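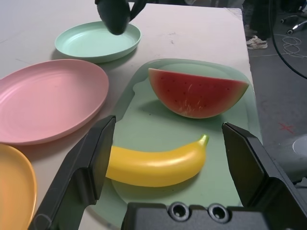

How to set up a pretend fruit table for small children

In my home I look after two children in the daytime, and the play table is the thing they ask for most. It is a very simple game. You need a few plates, one tray and some toy fruit, and the children do the rest. I write here how I prepare it, because several parents have asked me, and because in the beginning I made it too complicated.

What you need

A low table with a plain top. White is good, as the colours of the fruit are then easy to see. If your table has a pattern, you can put a plain cloth over it, but fix the corners well.

Round plastic plates. Please do not use your real ones. Children put plates down harder than they think.

One larger tray with a raised edge. A pale colour is nice but not necessary. The raised edge is useful, as a toy that rolls will often stop there. A cutting board with a lip does the same work.

Toy fruit. I like to begin with a watermelon slice. It has red flesh, green rind and dark seeds, and even a very young child has something to say about it. The flat shape is also good for a first piece, for it stays where you leave it.

Check the toys before you start. Look for cracks, loose paint and small parts which can come off. For children under three years, follow the age mark on the package, and do not give anything that can go completely into the mouth.

Step 1. Wash everything

Put the plates and the tray in warm water with a little washing-up liquid and rub them with a soft sponge. Do not use the rough side, as it leaves scratches on the plastic. Solid plastic fruit can go in the same water. If the fruit is hollow, or is made of wood or cloth, only wipe it with a damp cloth. My neighbour Xinyi Deng once put hollow toy lemons in the bath, and there was water inside them for weeks.

Let all the pieces dry on a towel before you use them or put them in a box.

Step 2. Put the tray first

The tray is the "shop" or the "kitchen", depending on the day. Place it close to the child, so that the middle can be reached without climbing. I keep a hand's width of free table in front, otherwise the sleeves pull the tray to the floor.

Step 3. Lay out the plates

Put the plates beyond the tray or at the side of it, with some space between them. Do not make a stack. When the plates are separate, the child sees at once that each one is waiting for something.

If more children play together, give every child one plate and let them sit behind it. The tray stays in common.

Step 4. Bring only a little fruit

This was my biggest mistake. I used to empty the whole basket on the table, and after two minutes all of it was under the sofa. Now I start with a couple of pieces and keep the others in a closed box near my chair. When the interest becomes smaller, I take out a new one.

Place the first fruit on the tray, with the coloured side up. Then wait. Most children will pick it up before you have said anything.

Step 5. Play

You can begin with a very easy request: "Can I have the watermelon, please?" The child moves the slice from the tray to your plate. Say thank you, pretend to eat, and give it back. For a child of two years this may be the full game, and it can be repeated many times.

With older children you can try these:

The guest. One person sits down and orders. The other one serves, and asks if everything was good.

The wrong order. Serve something different from what was asked. My children find this extremely funny.

What is missing. The child closes the eyes, you hide one fruit under a cloth, and the child says which it was.

The colour plate. Say a colour, and the child looks for a fruit which has it. The watermelon can be red or green, and I accept both answers.

Úna Heffernan, a friend who worked long in a nursery, gave me the advice not to correct too much. If the watermelon is today a boat, it is a boat.

Step 6. Tidy up together

I tell the children a little before the end that the shop will soon close. Then the fruit goes on the tray, and the tray is carried to the box. An adult should help with the carrying, or the child can bring the pieces one by one. The plates go in last, on top.

Wipe the table with a damp cloth and dry it.

Some questions I have received

How long does the game take? With me it is around 60 minutes on a rainy day, and much less when the sun shines.

Can I use real fruit also? Yes, but I would keep it for another time. When the two are mixed, small children bite in the plastic.

The plastic has become dull, what can I do? Small scratches and specks on a tray cannot always be removed. Try a paste of bicarbonate of soda and water with a soft cloth, first on the underside. If the tray is clean and has no sharp places, you can continue to use it.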